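The cable week

I have now plugged in and unplugged more phones than anyone at a repair counter, and I'm only a little sorry about it. Our target was 639 episodes for the charging cable task, and we hit it right before the holidays. I ate an entire box of cookies at my desk to celebrate!

For those who missed the August post: I'm one of the people who steers the arm by hand so that the model has something to copy. Güven Bilgin writes the task list, Loubna El Ouafi trains on whatever we bring her, and I sit there with the controllers and try to move like a sensible person. We call the whole project Lulter (Güven picked the name and won't discuss it).

Cables are a pain. A block stays where you put it. A cable has opinions — you nudge it with a fingertip and the other end wanders off somewhere else. So most of what I learned this month was about slowing down just before contact, and about not fixing things I'd normally fix. If the plug points a bit sideways, I leave it. Loubna wants the model to meet the sideways ones too.

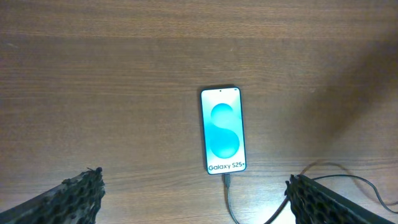

Screens were the other surprise. Loubna asked for a mix, some lit and some dark, and my first batch was nearly all dark because I kept letting the phones go to sleep. She sent back 123 episodes with a very polite note. I redid them over two long afternoons, tapping screens awake between takes and muttering.

The wrist view matters a lot more than I thought it would, too. I used to drive by looking straight at the table with my own eyes, which is easier, but the model doesn't get my eyes. Now I make myself work from the wrist feed as much as I can. My first 7 tries that way were awful (I missed the plug completely on four of them), and then something clicked and it got sort of fun.

Next up is folding napkins, and Güven is already talking about 2000 episodes. I've asked for a better chair.

Posted 26 December 2024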